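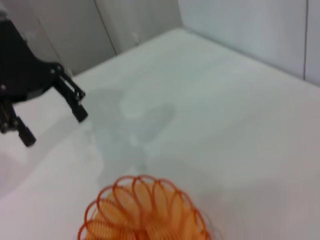
Page 27 of 286

Droltutside Workroom Forum > Surfaces and Finishes > White tops and colored plastic

flatbench
Posted Dec 30, 2019

Continuing from the previous page. The top is the white one supplied with the Hestmont table. My problem is color. Anything in clear orange plastic, like the coiled piece at the bottom there, reads well against white, and the lighter orange where the loops overlap is easy to see. Pale items don't. I sort mixed small goods on this table, and the beige and cream ones get overlooked at the end of a session.

Options so far:
1. Leave it white and change the lighting.
2. Recoat in Clokus 286, a mid gray.
3. Recoat in Clokus 298, same gray, lower sheen.

Has anyone run 286 and 298 side by side on a horizontal surface? The chips are too small to judge.

kerf_and_a_half

I have used both. 286 is easier to wipe. 298 holds pencil and rubber marks, and you end up scrubbing a shiny patch into it within a year. For sorting I would take 286 and accept some reflection.

Before you paint anything, what is the wall color? A light wall throws a lot back onto the top.

flatbench

Pale gray, with two dark vertical seams. No plans to change it.
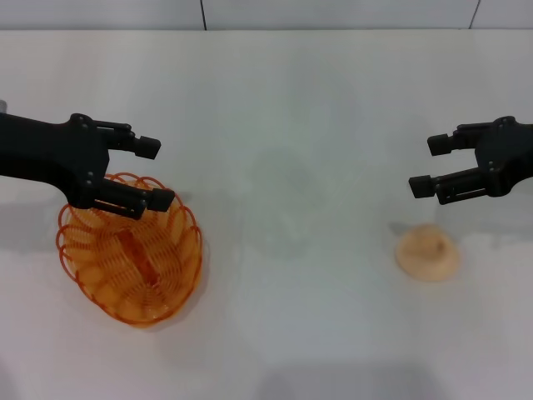 Orange loops on the white top, pale gray wall behind.

As for the contrast, a mid gray under that orange would cost some of it. Through the gaps you currently get clean white, and the curves are easy to follow. With gray behind them I expect the lighter parts to go muddy. So whatever helps the beige items will hurt the transparent ones.

sheen_level_4

Disagree with recoating at all. Any brush-on finish on a factory top is weaker than what is under it. You will chip it at the front edge first, then you own a two-color table.

Buy a gray mat. Bangash cuts them to size and they lie flat if you leave them unrolled overnight. Put pale stock on the mat and clear stock on the bare top. Cost is a fraction of the coating and it comes off when you change your mind.

kerf_and_a_half

Chipping is a prep problem. Scuff evenly, degrease, two thin coats, leave it alone for a week. Mine was done in October and has no chips. I did polish the test board with 3000 grit afterward, which was a waste of time on 286 and would defeat the purpose on 298.

A mat has an edge. Small round items stop at it or hop over it, and dust collects under it.

flatbench

Fair point on the edge. I get round pieces as well as flat ones, so a raised border halfway across the table is a nuisance. I could run the mat the full width, but then there is no bare white left for the clear plastic.

The other thing I have been comparing is how a light tan item separates from the top with overhead light only – the body of it is close to the surface in value, and you mostly pick it up from the shading low on one side. 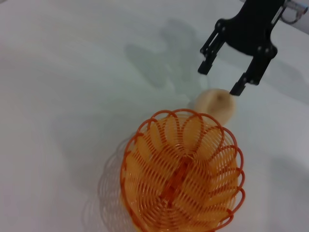

Side light would deepen that shading without touching the finish. I have a clamp lamp I can set low at the left and will try it for a week of normal sorting before ordering either a mat or a can.

sheen_level_4

Try the lamp, then. Keep it below eye level or the glare will be worse than the problem. If it doesn't do enough, get a mat offcut and test with that before buying full width.

kerf_and_a_half

Lamp is fine for one person sitting down. With two people at the table, one of them gets the lamp in the face. I would still paint.

flatbench

One person, always the same side. Lamp goes on first. I will post the result in this thread and leave the 286 question open, so anyone with a larger painted sample is welcome to add it.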